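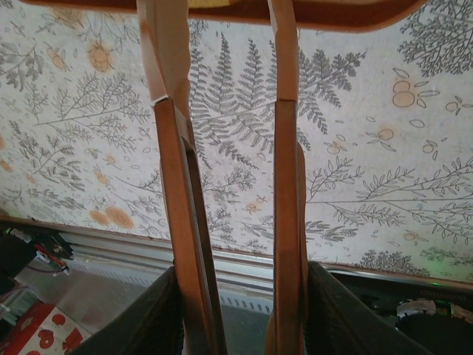
Interiors Workshop – Wall Finishes

October, 10:40

Off-white paper with the gray plant drawings, checked down to the baseboard. Fern frond compared with the Bosano sample sheet – same motif, ours prints a little paler. The thin needle-leaf branches lower down are the part to watch when matching drops.

Wael measured the next wall at 862 mm between door trim and corner, so two drops with a trim. Have 4 rolls left. Marlene wants the fern kept whole on that side – start from the corner, then.

To do: ask Tremblay for the batch number before ordering more. Gray floor needs a sheet down before pasting.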